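Lucian Oprea
Kitchen table notes, part 4. A thread on taping out a work table, which a few of you asked me about after the last one.

The short answer is dark tape, a white top and a basket. The long answer is the rest of this thread.

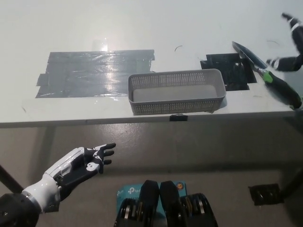
Big patch on the left, small square for the knife, basket in between.

The idea is simple. Every thing that comes out during prep gets a spot on the table, and the spot is marked so you can find it without thinking. I started doing it in December when three of us were cooking in the same room and the knife kept ending up under a tea towel.

The big patch is the landing area. Anything that has just come in from the shop or out of the fridge goes there first. It gets sorted from there and doesn't go anywhere else on the table until it has been.

I made it from strips laid side to side, each one overlapping the last. You could buy a mat and be done in a minute. I had the tape already and I wanted a size that no mat came in.

The ends are ragged. I tore the tape by hand and I'd do the same again. If it bothers you, lay a steel rule across and cut against it, but use a craft knife with hardly any pressure or you'll score the table.

Overlap matters more than neat ends. If you leave a gap between strips, flour gets in it and you'll be picking it out with a toothpick. I overlap by the width of my little fingernail.

The glossy tape wipes clean but it throws the light back at you. Under my ceiling lamp there's a bright streak down it. Matte cloth tape doesn't do that, but it drinks up beetroot juice and stays pink. I went with glossy.

The small square is for the knife. Black tape, several layers, no great care taken over the edges. It's to the right because I'm right-handed. If you're left-handed, mirror the whole thing.

On the knife. It's the big one with the wide dark blade and the black handle with a green band. The band is the reason I bought it. I have two other knives with black handles and I was forever picking up the wrong one.

A dark blade on black tape is not the best choice for seeing it at a glance, I know. You get the thin silver line of the edge and the green band, and the rest blends in. My next square will be yellow or white with a dark border.

The square is also shorter than the knife, so the handle runs over. I measured the blade and forgot there was a handle on the other end of it. Measure the whole knife, corner to corner if you put it down at a slant like I do.

Rule in our house: knife on the square or knife in a hand. It doesn't go in the basket, it doesn't go in the sink and it doesn't go on the big patch under the carrots.

Second rule: keep the handle inside the edge of the table. Mine tends to creep right up to it on the right side, and that's the next thing to fix. I'll shift the square further in when I redo it.

The basket. Light grey plastic, long and low, with small square holes all over the walls and a solid floor. It came from Lillberg, the homeware place in Gernitz, out of the drawer organiser section.

I tried a deep bowl in that spot first. With a bowl you can't see what's at the bottom, so I'd chop an onion and then find two more I'd meant to do at the same time. Low walls fix that.

The solid floor is good and bad. Good because soil from the potatoes stays in the basket and off the table. Bad because you can't rinse anything in it and expect it to drain properly. Wash first, shake off, then basket.

The basket goes lengthwise across the table with its front wall close to the front edge. I can drop things in from where I stand and the back half of the table stays free for the board.

It sits slightly over the edge of the big patch. I've stopped correcting that. There isn't room for all three with gaps between them unless I give up the board space, and the basket doesn't care what it stands on.

How much tape: I bought a roll from Ghiță's, the hardware shop at the bottom of our road, and used over half. If your landing patch is bigger than mine, get two and keep the receipt.

Clean the table first. Warm water with a drop of washing-up liquid, then plain water, then leave it until it is completely dry. I skipped the last bit the first time and the corners lifted within the week.

Mark the corners in pencil before you tear anything. Put the basket, the board and the knife where you think they go, cook one whole meal like that, and then mark. I'd have moved my knife square if I'd done this.

Press each strip down from the middle outwards. I use the back of a spoon. Bubbles near the edge will work their way out, bubbles in the middle you're stuck with.

Cleaning day to day: damp cloth, along the strips and not across them. Going across catches the overlaps and rolls them up. Any spray cleaner with orange oil in it will soften the glue, so keep that for the hob.

A white top shows everything, by the way. Every thread and every hair. I wipe it down before I start and by the time I've got the basket out there's a dark bit of something on it again. Wipe it again and carry on.

Someone asked if it comes off afterwards. From a sealed top, yes. Warm it with a hairdryer, pull slowly and low, and take off what's left with cooking oil and a rag. On bare or oiled wood I wouldn't put it down at all.

Someone else asked about Sovis mats, the ones with the printed outlines. A friend has one. It's fine, but the outlines are for cutlery and small plates, and I wanted a knife and a basket.

Does it save time? A bit. What I've noticed more is that I don't stop halfway through an onion to look for things, and other people can help without asking me where anything goes.

To do before part 5: move the knife square in, make it longer, change the colour. Possibly round off the corners of the big patch, as the square ones are where it starts to peel.

If you've taped out a table of your own, put it in the replies. I'd especially like to see how people with a very small table manage the board.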